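Vormachen statt programmieren — Skript Teil 2
Stand 3/28/24, Änderungen bitte an Lucyna Witkowska

Nachtrag zum letzten Mal: die Folien von Frans Vermeulen liegen jetzt im Kursordner, Foliensatz Gunditz. Wer nicht da war, bitte vor der Übung durchsehen.

1. Drei Wege, eine Aufgabe zu zeigen

Kinästhetisch: Arm direkt anfassen und führen. Gelenke nachgiebig geschaltet, Gewicht kompensiert. Vorteil: Kontakt ist spürbar. Nachteil: eigene Hände stehen im Kamerabild, beidarmig kaum machbar.

Teleoperation: Leader und Follower, oder Controller in der Hand. Bild sauber, Daten passen zum Roboter. Aber Latenz — und Kraftrückmeldung fehlt oft ganz. Anfänger werden langsam und übervorsichtig, sieht man später auch in der Policy.

Handgeführter Greifer: ohne Arm. Greifer in die Hand, Kamera dran, Aufgabe machen. Schnell, überall einsetzbar. Pose muss aus Bild und IMU geschätzt werden, bei kahlen Wänden gern mal Drift.

2. Was eine Demo enthält

Pose pro Zeitschritt, Öffnungsweite der Finger, Bild, Zeitstempel. Bei zwei Greifern zusätzlich die relative Pose zueinander. Vergessen die meisten! Ohne relative Pose keine saubere Übergabe.
Synchronisation: 40 ms Versatz reichen, um eine Greifbewegung kaputt zu machen. Immer zuerst prüfen.

3. Wie viele Demos

Für die Übung 200 pro Gruppe. Lieber Startpositionen variieren als dieselbe Bewegung wiederholen. Fehlversuche nicht löschen, sondern markieren (Spalte "ok" im Protokol). Korrekturbewegungen sind wertvoll, also ruhig mal schief ansetzen und dann nachgreifen.

4. Zwei Greifer
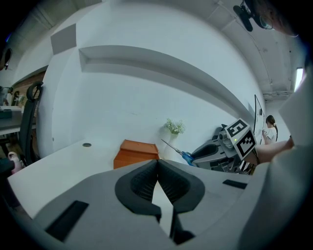

Arbeitsgruppe Robotik und Handhabung, Lehrlabor Imholm

Blick vom einen Greifer auf den anderen, der hält die Schere mit den blauen Griffen. Markerwürfel obendrauf: Muster auf den Flächen, daraus die Pose des zweiten Greifers im Bild des ersten. Klappt nur bei Sichtkontakt — Handgelenk nicht so drehen das der Würfel verdeckt wird. Finger der eigenen Seite sind hier zusammen, Öffnungsweite also nahe null. Nullwert vor jeder Serie neu setzen.

Zur Übung (Betreuung Awuor Rotich, Slamet Latuheru):
Kalibrierung laden, Profil Floris
13 Probedemos, dann Rücksprache
erst danach die volle Serie

Abgabe: Datensatz plus eine Seite Text. Frage dazu: welche Information geht verloren, wenn man nur das Bild hat und keine Kraft? Lit.: Skript Teil 1, Abschnitt Kontakt.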